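4.2 What the dry-laid samples can and cannot show

The claim we set out to test is an old one in the trade literature: that bricks of even size, set tight without mortar in a running bond, hold their line as well as a mortared surface and cost less to keep up. It is repeated in nearly every handbook we consulted. We found very little behind it. Of the sources that make the claim, most cite one another, and the few that report measurements do so for new work, checked within a month or so of laying. A surface that has been down for one month has not been asked to do much.

Our own material comes from three places. The Clandholm yard is an open work area laid dry over a sand bed. The Gornent floor is indoors and sees only foot traffic and hand carts. The Naston samples were small panels built for this study from a single delivery of 400 bricks, with the broken and badly warped pieces set aside before laying. We note this last point because it favors the claim. A mason working to a price does not sort so carefully, and the supplier's own sheet allows more variation in length than we let into the panels.

We recorded 784 joints in all. For each one we noted the width at both ends, any difference in height between the two faces, and any damage to the edges within 10 millimeters of the joint. Joints that could not be read at both ends were left out. The height reading gave us the most trouble. Two people measuring the same joint agreed well on the wide steps and poorly on the narrow ones, and we would not put much weight on any difference smaller than the thickness of the gauge.

It is easy to be won over by how such a surface looks. Laid close, with staggered joints and no mortar to draw the eye, even rough brick gives an impression of order that the measurements do not always support. Figure 3 shows the kind of surface we mean. The color is even, the pitting hides small marks, and a quick glance finds nothing wrong. A slower one finds the seam in the top row stepping up slightly from one brick to the next, and a crumbled patch on the left brick of the middle row.
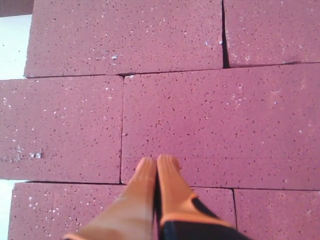 Figure 3. Reddish-purple bricks in running bond, with no visible mortar. Note the small step in the top seam and the chipped patch with white fragments in the middle row, at left.

We do not claim that a step or a chip of this kind is a failure. A brick can be chipped in the kiln, on the truck, or under a mallet, and a figure cannot tell us which. Our objection is to the way similar surfaces have been scored in the past. The rating scale proposed by the Figueroa survey, which most later work has adopted, asks an inspector to judge a surface "sound" or "unsound" while standing. On pitted, speckled brick that method will pass nearly anything. White flecks in the body of the brick and white material showing at a chip look much alike from standing height, and several of our own inspectors confused the two during practice runs.

To see how much this mattered, we had 230 of the joints scored twice, first by the standing method and then from a kneeling position with a lamp held low to one side. The second round found more edge damage at all three locations. It also found more steps, though here we are less sure, as the low light throws a shadow that makes a small step look larger than it is. We tried to correct for this with the gauge and only partly succeeded.

Nor are we convinced by the argument that the staggered pattern itself keeps the surface flat. The usual account says that each brick is held by its neighbors in the rows on either side. That may be so where the outer edge is firmly restrained. At Clandholm the restraint had come away along one side before we arrived, and the joints there were wider than elsewhere in the yard, pattern or no pattern. The Gornent floor runs wall to wall and showed almost no spread. From two locations we cannot separate the effect of the edge from that of the weather, and we doubt that the earlier studies could either, although several of them write as if they had.

The Naston panels were meant to settle the question by varying the edge alone. They were left outdoors through January and measured again. The results are given in Section 4.3, with the two panels that had to be dropped from the comparison listed separately.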